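Site uses cookies to remember your settings. By continuing you accept this.

Filed under: Talks / Handling Systems / Fault Reports

2019-03-23 – Natália Rusnák

Speaker notes: The finger that did not close

Opening. Give the subject straight away: a hand-held gripper that recorded a closed grasp when its fingers were still apart. No injury, no damaged goods. The cost was a batch of recordings that had to be thrown out, and a week of work at the Bilonley bench.

Keep the background to one minute. Operators at Bilonley pack small items into soft bags with the hand-held gripper. The recordings go to Charvát, where they are used to train the arm. Finger opening is read from the markers on the two fingers, and everything downstream trusts that reading.

What we saw. On replay, the arm closed early and pushed tubes across the table. First suspicion was the arm controller. Two days went into that and found nothing. Then Stusari compared the opening values with the video and found a constant offset of 7 mm on one unit.

Pause before the next slide. Ask the room where they would look for the finger opening. 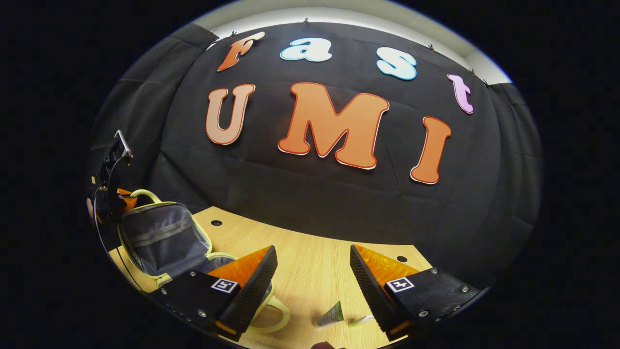 Slide 4. Bench view between the fingers, with tube and open bag.

Point to the square marker on each finger. The distance between the two is the only source for the opening value. Point to the gap and the green tube lying in it. A person reads this as open at a glance. The software has no such check and takes whatever the marker positions give it.

Cause. The left marker on the faulty unit had been replaced and stuck down slightly off its seat. Calibration was not run again afterward. The value stayed smooth and within limits, so no alarm was raised. A missing marker stops the recording at once – a shifted one does not.

Extent. Of about 800 recordings made in March, 105 came from the faulty unit. We kept 62 after correcting the offset. The rest had a second marker shift partway through and could not be corrected with one number.

Expect a question on safety. Answer: with a soft tube, early closing is a nuisance. With a rigid part, the same error lets the arm press down on something it believes it is already holding. The force limit on the Gilledska arm would have caught it, but that limit is a last line and should not be used as a data check.

Changes made. Full close and full open at the start of every session, compared with stored values. Recording is blocked if either is out by more than one millimeter. Marker replacement now voids the calibration file.

Open item: slow drift during a long session. The start check does not cover it. A closing check is on trial, no results yet.

If time is short, skip the controller story and go from the offset to slide 4. Questions after the open item.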